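果物袋とかごの間で決まる寸法 包装資材の設計担当者に聞く

2018年3月16日

青果店の会計台で使われる手提げのポリ袋は、幅、丈、マチ、フィルムの厚み、印刷の濃さでほぼ仕様が決まる。包装資材を扱うBrinumで、袋とその受け皿になるかごの組み合わせを担当している設計者に話を聞いた。同社は青果店チェーンのGkikas向けに手提げ袋「Plisholm」を納めており、4月に仕様を一部改める。

話題は袋単体の強度より、かごとの寸法関係、持ち手のねじれ、空袋を畳んでしまうまでの手順に多くの時間が割かれた。 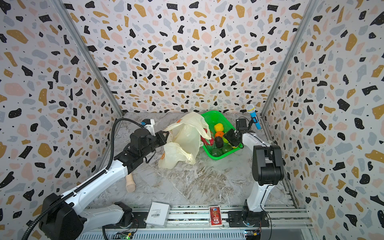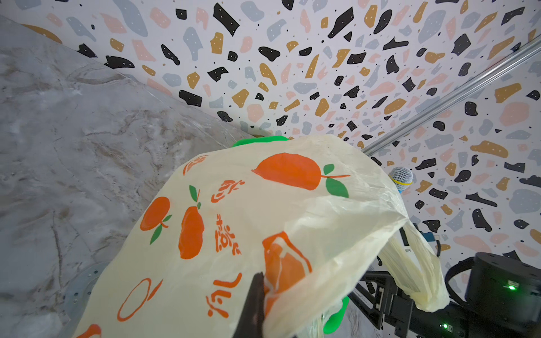 半透明の薄い袋と緑色の容器

幅と丈の決め方

Plisholmの標準品は、マチを開く前の幅が300ミリ、持ち手の上端までの丈が397ミリである。丈が切りのよい数字になっていないのは、製袋機の送り量から逆算した結果だという。

「設計の最初の値は400でした。送りの刻みに合わせると397に落ちます。3ミリの差は売り場では分かりません。ただ、かごに袋を掛けて使う店では、底の位置が変わるので図面には必ず書きます」

かごに袋を掛けるとは、かごの縁に袋の口を折り返し、商品を入れる間だけ口を開いたままにしておく使い方を指す。Gkikasの店舗では会計台の脇に長方形のかごを置き、この方法で詰めている。

折り返しの量は35ミリが基準になる。

「これより浅いと、詰めている途中で片側が落ちます。深くすると今度は底が浮いて、柑橘を入れたときに荷重が側面に来る。浮いた状態で重いものを入れると、底のシール部より先に側面が伸びます」

側面が伸びた袋は破れていなくても白く濁る。店から返ってくる苦情品の多くはこの状態で、担当者はこれを「半分使った袋」と呼んで破袋とは別に集計している。

かごの縁

袋を掛ける相手のかごは、Alleyから仕入れた樹脂製の長方形のものを標準にしている。選定のとき最も細かく見たのは縁の形状だった。

「縁が外側に丸まっているか、薄い板のまま終わっているかで、袋の掛かり方が違います。薄い縁は袋が滑らないので作業者には好評でした。しかし角で擦れる。薄いフィルムは点で当たると弱いので、縁は丸めたものにしました」

底と側面に穴の開いたかごか、穴のない箱型かという選択もあった。穴があると底にたまった土や葉を落としやすい。一方で、穴の縁に成形時のバリが残っていると袋の底を傷める。入荷時には手袋を外して内側を一周なぞり、引っ掛かりがあれば小刀で落とすか返品する。

かごの色についても尋ねた。

「緑を使っています。半透明の袋はどこに置いても下地の色を拾います。白い台に白っぽい袋を置くと、口がどこか分からない。明るい緑の中に入れると、縁に掛かっている部分と浮いている部分の境目が見えます。果物を詰めたときに売り場で浮かない色でもあります」

背景との関係は、作業台の仕上げを選ぶときにも問題になる。大理石調の模様やテラゾー調の柄は汚れが目立ちにくいが、細かい斑点の上に印刷入りの薄い袋を広げると、柄と印刷が重なって皺の向きを読み取りにくい。担当者は、検品には無地の濃い灰色の板を使い、使い勝手の確認は柄のある台でも行うという。

「検品台だけで良し悪しを決めると、店で通用しない袋になります。柄の上に置いて口が見つけられるかどうかは、別に見ておく項目です」

印刷の面積とフィルムの硬さ

果物柄の袋は、青果店向けの定番の意匠である。オレンジと緑の2色で、丸い実、半分に見える実、小さな葉を散らし、間に筆文字風の字を入れる構成が多い。2色で済み、遠目にも果物の袋と分かる。

設計側から見た印刷は、絵柄である前に、フィルムの表面を部分的に硬くする層である。

「インキの載った所は滑りが変わります。塗りつぶしの大きい実を袋の中央に置くと、そこだけ折り目が素直に入りません。畳んだときに実の輪郭に沿って皺が出る。輪郭線だけの絵なら影響は小さいので、持ち手に近い位置や底に近い位置は線画に寄せるようにしています」

4月の改定では、このうち下寄りの塗りの絵を一つ線画に置き換える。版の費用は掛かるが、色数は変わらない。

袋の口を指で探すとき、人は印刷のある面よりも無地の端を先に触る。このため、口から最初の絵柄までの余白を狭めてほしいというGkikas側の要望には応じなかった。

「見た目の要望としては理解できます。余白を詰めると袋が大きく見えますから。ただ、余白は指を掛ける場所でもあるので、そこにインキを載せると開きにくくなる。試作を二通り出して、先方の店で比べてもらい、元の余白に戻りました」

持ち手のねじれ

手提げ袋の持ち手は二つある。輪の幅を広く取れば手に食い込みにくいが、空の状態では自重で垂れて本体の外に回り込む。細くすれば垂れは小さくなり、代わりに荷重で紐状に縮む。

「空の袋の持ち手は、どこかに引っ掛かるものだと思って設計します。かごの外に垂れた持ち手を、そのまま本体の下に巻き込んで商品を置いてしまう例が一番多い。持ち上げるときに片方しか出てこないので、荷が傾きます」

対策として検討されたのは、左右の輪の付け根に浅い切り込みを入れ、外側に倒れる癖をつける方法だった。効果はあったが、切り込みの先端から裂ける試作品が出たため採用していない。現在は付け根の曲線を緩くするにとどめ、残りは作業手順の側で補っている。

店舗に渡している手順書は次の順になっている。袋の底を先にかごの底へ下ろす。マチを左右に開く。口を縁に折り返す。持ち手を二つともかごの外へ出す。重い果物から入れる。

「順番で大事なのは最初です。口を先に掛けてから底を押し込むと、中に空気が残ります。薄い袋は空気の逃げ場がないと膨らんで、いつまでも底に着きません」

かごの縁に半分だけ掛かり、残りが台の上に広がった状態からやり直す場合は、縁に掛かった側を引っ張らず、台の上にある側をまとめて持ち上げる。引くとかごが一緒に動く。持ち上げる位置は本体の中ほどがよく、持ち手をつかむと本体が回ってしまう。

空袋の整理

使い終わった袋を集めてかごに入れておく店も多い。青果の下処理で出る外葉や皮を入れる二次利用のためで、この袋が会計台の下にたまっていく。Brinumが調査した1店舗では、棚卸しのときに台の下から894枚が出てきた。

「数そのものより、体積が問題でした。丸めて突っ込むと、空気ごとしまうことになる。同じかごでも、畳んであれば相当入ります」

同社が勧める畳み方は単純なもので、マチを内側に戻し、縦に二度折り、底から口に向かって空気を抜きながら巻いていく。持ち手は最後まで出しておき、巻き終わりに一度だけくぐらせる。三角に折る方法も試したが、丈が長いので角が合わず、店では定着しなかった。

畳む作業に時間を割けない店のために、丸めたままでよいので向きだけをそろえるという簡易な方法も用意している。底を下、持ち手を上にしてかごに立てるように入れる。きれいには見えないものの、次に取るときに口を探す手間が減る。

「整理というと全部畳むことだと受け取られますが、店で続いているのは向きをそろえる方です。畳む方は、閉店後に余裕のある店だけが続けています」

かごに入れる量にも目安がある。縁より上に袋がはみ出したら、新しいものから使い、底の古いものは月に一度抜いて廃棄に回す。底のほうの袋は折り皺が固定され、開いたときに皺の交点から穴が開いていることがある。光に透かせば分かるが、一枚ずつ確認する店はほとんどないとのことだった。

厚みを増やさない理由

ここまでの問題の多くは、フィルムを厚くすれば軽くなる。側面の伸びも、持ち手の縮みも、皺からの穴も減る。この点を聞くと、担当者は改定案の比較表を開いた。厚みを一段上げた案は、最後まで候補に残っていた。

「強度だけなら厚い方です。ただ、厚い袋は自分の形に戻ろうとします。かごの縁で折り返しても起き上がってくるし、丸めても開いてくる。薄い袋は頼りない代わりに、置いた形のままでいてくれる。うちの手順は全部その性質に乗っているので、厚みを変えるなら手順書から作り直しになります」

半透明の度合いも厚みと連動する。中の果物が外から判別できることはGkikasとの仕様書に明記された条件で、乳白を濃くすれば印刷は映えるが、この条件を外れる。Plisholmの地色がわずかに黄みを帯びたクリーム色に落ち着いたのは、オレンジの印刷が沈まず、中身も見えるという範囲を探した結果である。

4月以降は、折り返し位置を示す細い線を口の内側に印刷する案を検討する。線を入れればかごへの掛け方は安定するが、前に述べた余白の問題が内側で再び生じる。試作は線の太さを変えて行い、かごはAlleyの現行品をそのまま使う予定だという。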